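A Break Room Is a Room Too: Gisela Kleinschmidt on Shared Spaces at Work

By Amnuay Saithong

Gisela Kleinschmidt spent most of her working life fitting out offices, first for a furniture dealer called Jullier and then on her own. These days she takes small jobs only. She likes break rooms, corner kitchens, and the odd spaces in big open floors where people eat lunch because there is nowhere else to do it. Her business is named Caton, after the street where she rented her first storage unit, and it is still just her and a part-time bookkeeper.

We met in June, at nine in the morning, before it got hot. She had brought a tape measure, a notebook and a bag of cloth samples, and she put all three on the table and left them there while we talked.

I asked how she got started with break rooms, because most people in her line of work would rather do the lobby.

"The lobby pays better," she said. "But you do a lobby once and people walk through it. They don't sit down in it. At Jullier I kept getting sent back to the same buildings to fix the kitchen area. The chairs were wrong, or there was no place for the cups. After a while I asked to do those first, before the desks. They let me because no one else wanted it."

Her first visit to a client is always the same. She asks for an hour alone in the room at lunchtime and sits in a corner. She writes down where people put things when they come in: bags, jackets, phones, the lid of the lunch box. She does not interview anyone until the second visit.

"If you ask people what they want, they say a couch and a better coffee machine. Fine. But then you watch them, and they're walking the length of the room with a hot bowl looking for a place to set it down. They won't tell you that. They've been doing it for years."

The microwave comes up often with her. She has opinions about its height, which she would like to be somewhere between the elbow and the chest of a person of average size, and about what stands next to it. There must be a free surface within one step, she said, at least as wide as a dinner plate. She would sooner give up a cabinet than that surface.

"Shelving is good for this. People think it looks cheap, but you can see everything, and you can move the boards up or down. A microwave on an open shelf gets wiped. A microwave built into a cabinet gets forgotten."

What about mugs?

"Mugs go low or they go at eye level. If they go high, short people use paper cups. I'm short. I use paper cups."

She charges by the job and keeps the budgets small. For one recent room, on a large open floor used by several teams, the client gave her very little money and asked her not to drill into anything. She spent $321 in total. Most of it went to tables and cloths. The shelf unit was already in the building and only needed to be moved.

I wanted to hear more about the tablecloths, since they are the thing people notice in her rooms. Offices usually do not have any.

"It started with a noise problem. Hard floor, hard tables, hard plates. You put a bowl down and everybody looks up. A cloth takes the edge off that. Then I found out that people treat a table with a cloth on it differently. They don't leave a laptop on it overnight. They don't stack boxes on it. I don't know why, but I've seen it in enough places now that I count on it."

She buys them in bright colors on purpose. In a gray room, she said, a green table can be pointed at. People say "meet me at the green one." With four beige tables they have to describe it. She also likes a check pattern for the table people eat at, because crumbs and small stains do not show until somebody has time to shake it out.

The cloths have to hang over the sides. She is strict about this and said a cloth cut to the exact size of the table looks like a mistake. The drop should be long enough that it does not slide when someone leans on it, and short enough that it does not end up under a chair wheel. She does not use clips. 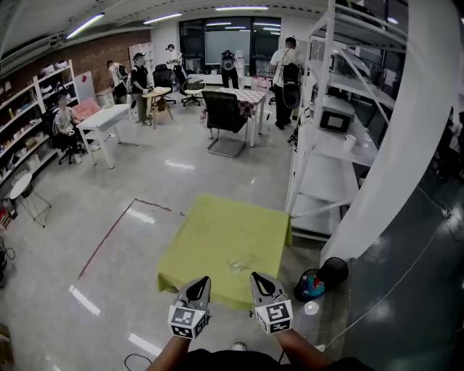
The green table, with the white shelving and microwave to the right and the checkered cloth farther back.

Wheels are a sore point. She would prefer plain chairs with four legs around any table where people eat, but the chairs in these rooms tend to come from wherever a chair was spare.

"You will never win that one. An office chair gets rolled over for one lunch and it lives there from then on. I used to roll them back. Now I just make sure the table is high enough for the arms to go under."

Tape on the floor is another of her cheap tools. She has used it in rooms where there are no walls to say where one use stops and another starts. A line with a corner in it is enough, she said. People slow down at it, and they put their things on one side or the other. She avoids yellow and black, which make people think of a loading dock, and goes for something closer to brick.

Does anyone complain?

"About tape, yes. Somebody always says it looks temporary. I tell them it is temporary. Leave it for a few months, and if it's in the wrong place, pull it up. Try doing that with a wall."

She had less to say about trash. Bins should be open at the top and stand beside the table, on the floor, where a person can reach them without getting up. Mesh ones are fine. She has stopped buying the kind with a pedal. In her experience they break in the first year, and then there is a broken bin and a bag hanging off a door handle next to it. Wrappers and bits of clear plastic left on the table do not bother her much.

"A table with nothing on it is a table that isn't being used. I worry more about those."

On cables she was firmer. She asks clients to run them along the wall, and she goes back after two weeks to see what has crept out into the room. Something usually has. She keeps a roll of cloth tape in her car for it and does not bill for the visit.

The largest job she ever took was for a firm called Guvuvel, which had 608 people on its floors and wanted one break area for all of them. She drew it, priced it and then told them not to build it.

"I said split it up. Put small ones near where people sit. They had already picked the name for the big one, so they weren't happy. In the end they did two. I'd have liked more, but two was all right."

She still has the drawing. She would not tell me what the name was.

Toward the end I asked her what she would tell someone who runs a small office and has no money for this at all. She picked up one of the cloth samples, a blue one, and folded it in half while she thought about it.

"Move the microwave first. Get it off the counter by the sink if that's where it is. Then eat your own lunch in there for a week. If you find you're taking it back to your desk, work out what made you do that."

And after the week?

"Call me, or don't. Most of them can do it themselves once they've sat in it."

She had another appointment at eleven, at a print shop run by a man named Vlad who wants to fit a table into what used to be a supply closet. She had already measured it and did not think a square one would go in. She was going to suggest a shelf that folds down from the wall and two stools, and she expected him to argue about the stools.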